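How to Fold Kids' Pull-On Jeans So They Stay Folded

Filed under: Laundry, Small Clothes

Small jeans are harder to fold than big jeans. I have folded both in quantity and I will not be taking questions. A grown-up pair has long flat legs and a waistband with some backbone. A child's pair has short legs, a waist full of elastic, and the general attitude of a cat being put into a carrier.

The method below works for anything pull-on with a gathered waist. You need a flat table and a bit more patience than the garment deserves.
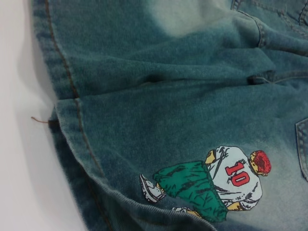
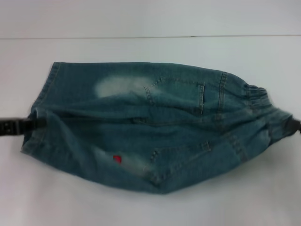
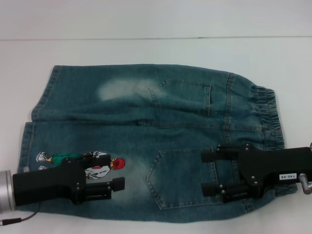 Faded denim on a white tabletop.

Step 1. Empty the pockets
Back pockets too. My record is 7 acorns from a single pair, all of which had been through the wash and come out cleaner than the child.

Step 2. Find both ends
Fresh from the basket, a pair of small jeans is a lump. Find the waistband, find the hems, and put one at each end of the table. Check that neither leg is inside out. If one is, reach in from the waist, grab the hem and pull it back through.

Step 3. Pull it long
Hold the waistband at one end and the hems at the other and pull gently, lengthwise. You're getting the creases out and the side seams lying straight. Don't yank. Stretching the elastic to its limit does nothing for the fold, and it springs back the moment you let go – usually taking the top third of the jeans with it.

Step 4. Fold lengthwise
Lay the jeans flat with the back pockets facing up, then fold one leg under the other so a pocket shows on top. If there's a print you're fond of, decide now which side gets to be seen. Line up the hems. They will be slightly off. You can fix this by starting over or by having lower standards, and I recommend the second.

Step 5. Smooth from the waist down
Use a flat hand and go from the elastic toward the hems. Going the other way pushes all the slack into the waist, where there is plenty already.

Step 6. Thirds
Bring the hems up to a third of the way from the waist, then fold the waistband end over the top. The bulky elastic holds the packet shut. For very small sizes, fold in half and call it done.

Step 7. Store on edge
Stand the packets in the drawer like files. I use the shallow Urkari bin from Urkero, which takes 2 rows if nobody has had a growth spurt.

A note on loose threads: snip them. Pulling one is how you find out what it was holding up.

Next in Laundry: fitted sheets, a tragedy in five corners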